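### 4.2 Workspace layout and object placement

All drink-making episodes were recorded at the Fetdale site on a single table covered in brown paper. Strips of blue masking tape divide the paper into rectangular cells. Before each episode, the operator received a placement sheet generated by Patwary that assigned every object to a cell. Position inside the cell and orientation were left to the operator. This gives variation on the scale of one cell while keeping the overall layout easy to reproduce by hand.

The final set holds 1247 episodes, of which 200 were held out for testing. The split was made by layout, so no placement sheet appears in both parts. An additional 271 episodes were dropped before the split for missing joint readings.

We compared two placement conditions. In the fixed condition, the tray and the ice bowl keep their cells and only the tools and fruit move. In the free condition, all objects may move. Tape lines are visible to the policy in both conditions and were not masked out. Stultano was trained on each condition separately with the same settings.
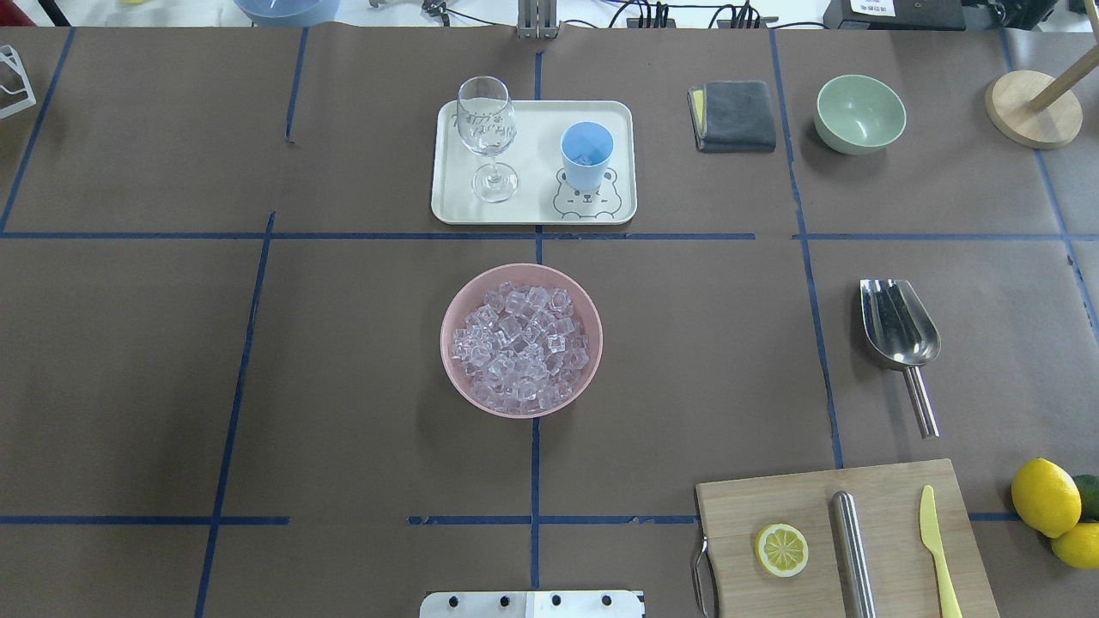
**Figure 3.** Taped workspace with the tray, ice bowl, scoop and cutting board in place. The robot base is at the near edge.

Torn tape was not replaced during a recording session. Cell borders near the bottom of the table are therefore uneven in part of the data, and we made no correction for this when computing placement error.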